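Section 4. Clear box with tab lid: opening, filling, closing

Soltham storage range, user guide. Read section 3 first if the dividers are still in their bag.

4.1 Before you start

Clear a flat bit of table. Put a cloth or towel down, bare worktops scratch this plastic and the scratches don't polish out. Wash the box once in warm soapy water, no scourers. Dry it properly, corners too.

CAUTION: Not for the dishwasher. Not for the microwave. Thin walls, they warp, and a warped box won't shut again whatever you do to it.

4.2 Fitting the dividers

1. Box open, flat on the cloth, tab side facing you.
2. Find the slots on the inside walls. Start from the left.
3. Slide each divider straight down. Don't rock it.
4. Press until the top sits level with the wall. Standing proud = not home yet, and the lid will catch on it.
5. Leave out any you don't need. Keep them though, spares are sold in packs of 16 only.

Note: stiff divider? Warm water over it for a minute, then try agian. No oil.

4.3 Filling

Heavy bits at the back, small stuff nearest the tab. Nothing above the divider tops. Buttons, beads, screws, fuses all fine. Not solvents, not superglue (fumes cloud the plastic), and no loose batteries.

6 kg is the limit for a stack, not for each box. People ring us about this one.

4.4 Closing

1. Check the rim for grit or thread. Wipe it.
2. Bring the lid down square.
3. Press both back corners first, then the front.
4. Push the tab in at the middle until it clicks. No click, open up and look for somthing trapped.
5. Lift one corner of the lid gently. Should not move.

4.5 Opening

1. One hand flat on top of the lid.
2. Other hand at the tab, fingers close together, middle of the tab and not its corners.
3. Ease it out and up. Slow. Corners crack if you yank them.
4. Lift the lid from the front.

CAUTION: Don't prise with a knife or screwdriver. Chips the rim, and chips are sharp.

Clear plastic and stepped rim, close up:

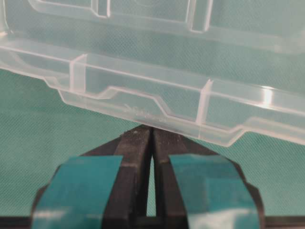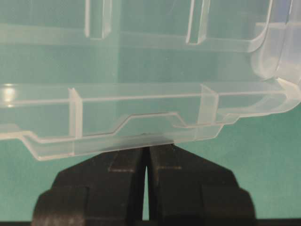 4.6 If it won't shut

Tab springs back: divider standing proud, see 4.2 step 4.
Lid rocks: rim dirty, or lid on back to front. Turn it round.
Click but lid still lifts: tab worn. Needs a new lid, you can't swap the tab by itself.
White line along the tab fold: normal with use. A line you can feel with a nail is a crack, stop using it for anything that rolls.

4.7 Spares

Lids and dividers from the Grukville counter or by post. Ask for Hanane Slaoui, mornings are best. Have the size number ready, it's moulded underneath the box. Allow 7 days for lids, dividers usually quicker.

Labels are in section 5.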